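How a Robot Learns to Sew
by Marius Avram

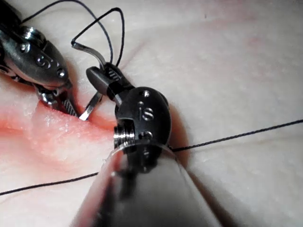 Why does a person have to show the robot what to do?

Because a robot does not know what a stitch is. It has strong motors and good cameras, but it has never seen a needle before. A person must do the work first, many times, and the robot keeps a record of every small movement.

At Floradlow we use remote control for this. My colleague Gemma Goodall sits at a desk and puts her fingers in two handles. When she turns her hand, the robot turns its metal wrist in the same way. When she closes her fingers, the little jaws close on the curved needle. The practice pad is soft and pink like skin, but it is made in a factory, so it hurts no one.

One lesson takes 11 minutes. Gemma has now made 405 lessons, and some of them are bad ones. We keep these too, with a note that says what went wrong.

After this, a computer studies the lessons. It looks for what is the same in all of them: where to hold the needle, how to turn it, when to pull the thread. Then the robot tries alone, and Gemma keeps her hands near the handles. If it makes a mistake, she takes over and shows it the right way again.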